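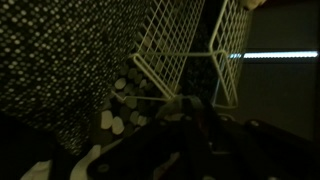
The Room We All Slept In

On the ferry road out of Flakcombe, past the feed store and the bakery that everyone still calls Raju's though it has changed its sign twice, there is a yellow house where I shared a bedroom for 17 years. First it was with two sisters, then one sister, then one sister and a cousin who came for a summer and stayed until she finished high school. I have slept in a good many rooms since, some of them with very nice curtains, and I still can't fall asleep properly unless I can hear somebody else turning over.

I got to thinking about that room last April, when a friend with three children told me she was house hunting and had more or less given up on finding a place with a bedroom for each of them. She said it the way you might confess to feeding them cereal for dinner. I told her I'd been one of three in a room no bigger than a decent garage, and she looked at me with such hope that I ended up talking for an hour (my family will tell you this is not unusual), and when I got home I kept on going, on paper.

Since then I have asked nearly everyone I know about the rooms they slept in as children, and I've never had an easier time getting people to talk. Ask a grown man about his work and you'll get two sentences. Ask him who had the top bunk and you had better sit down.

The bunk question comes up first, always. In our house it was settled by age, then by illness, then by a complicated system of trades involving dessert, and for one terrible winter by a calendar on the back of the door. A retired mail carrier on Sidon Street told me that he and his brother switched every New Year's morning without fail, carrying their pillows past each other with great ceremony, and that he still feels a little restless in the first week of January. His brother, when I reached him by phone, remembered it as a birthday arrangement. They have been discussing it ever since and I'm afraid I may be to blame.

What people remember next is the dark. So much of family life gets said after the light is out! My sister told me she wanted to leave Flakcombe from four feet above my head, when I was ten and she was 15, and I lay there looking up at the slats and didn't answer, and she knew perfectly well I was awake. I don't think she could have said it across the kitchen table. You don't have to arrange your face for anybody in a bunk bed, and you can always pretend you drifted off.

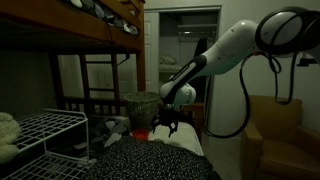
Whose Side Is It

Then there are the borders. Every shared room has them, and they're defended with a seriousness that would do credit to a small nation. Ours ran from the closet hinge to the middle of the window, marked at various times by masking tape, a row of library books and a bathrobe belt. My cousin, arriving late, was given the strip along the radiator, and she turned it into the best spot in the house by hanging a bedspread from the ceiling and charging admission.

A woman who grew up over her parents' hardware store told me that she and her sister divided even the air. One of them owned the morning, which meant she could have the window open, and the other owned the night. She is 64 now and her sister visits every fall, and the sister still asks before she touches the window.

Parents tend to worry over the space itself, and I understand that, having raised two of my own in an apartment where you could vacuum every room from one outlet. I bought a Trultar bunk bed secondhand from a family moving west, and it came in so many pieces that my husband laid them out down the hallway and we stepped over them for most of a week. It creaked from the first night. We oiled it, waxed it, put felt between the rails, and it went on creaking until the younger one left for college, when the apartment got so quiet that I'd go in and lean on the ladder just to hear it.

If you're setting up such a room yourself, I would only say to give each child one thing that closes. It can be a drawer or a shoebox with a ribbon around it. My grandmother gave each of us a cookie tin, and we would sooner have read one another's mail aloud in church than lift one of those lids.

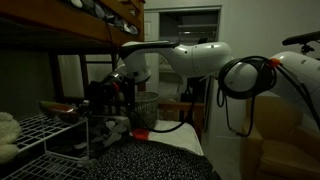
Going Back

My parents sold the yellow house some years ago, and the new owners, who are kind people with a very loud dog, let me come up and look at the room. They use it for sewing. The closet hinge was where it had always been and I could see straight away where the border ran, though the floor had been sanded and the walls were a pale green my mother would have called hospital. I stood on my own side without meaning to.

My friend found her house, by the way. It has two bedrooms and a porch, and the three children are together in the larger one, the two youngest in bunks and the oldest by the door so that she can read late. There was an argument on moving day that lasted through supper and was still going when the parents went to bed. Then, my friend says, it dropped to whispering, and she sat down on the stairs in the dark, among the boxes, and listened until it stopped.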